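Monday, November 18, 2019

# Session 6 – Waiting on contact: force thresholds in the task planner

Gilles Maillard, Ernton course on robot software

Last time we wrote the planner as a list of states. Today we look at the state `HOLD_AT_SPOUT`, where the arm keeps a cup under the grinder and does not move until a condition becomes true.

**What the state needs**

- the pose of the spout in the base frame (from perception, one time only)
- the wrist force, filtered
- a timeout

The filter in Masis is a moving average over 30 samples. Please do not make it longer. In August we tried 158 and the planner reacted so late that the exercise had no sense any more.

**Order of checks in each cycle**

1. Timeout reached → go to `RETREAT`
2. Force above limit → go to `STOP`
3. Cup weight above target → go to `LIFT`

The order matters – if you put check 3 first, a collision can look like a full cup.

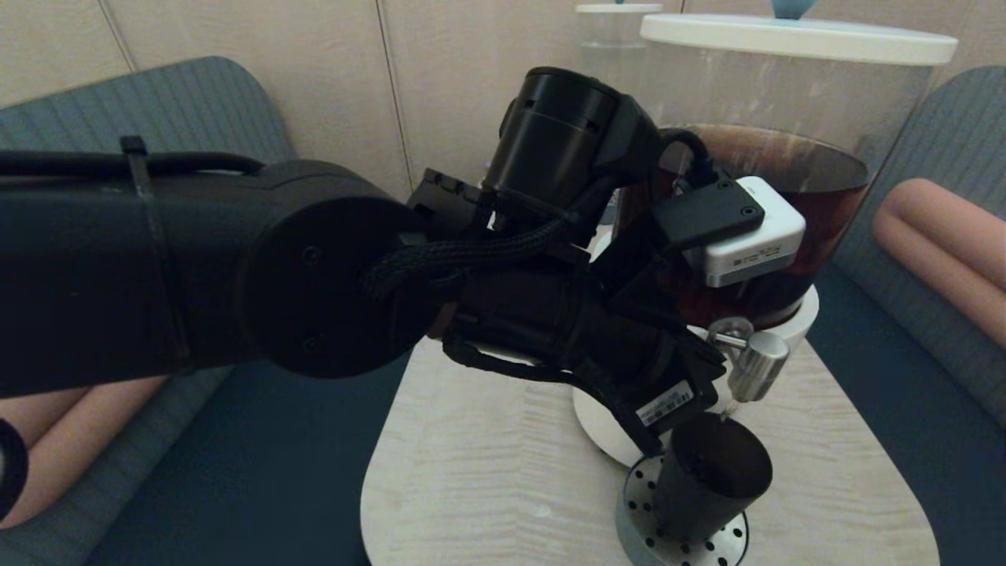 Why do we not ask the camera if the cup is full?

The inside of a dark cup gives very poor depth data, and the weight at the wrist is a simpler signal to test in code.

**Homework**

Open `hakitz_log_121` and find the cycle where the state changes. Write down which check was true, and send me your plot before the next session.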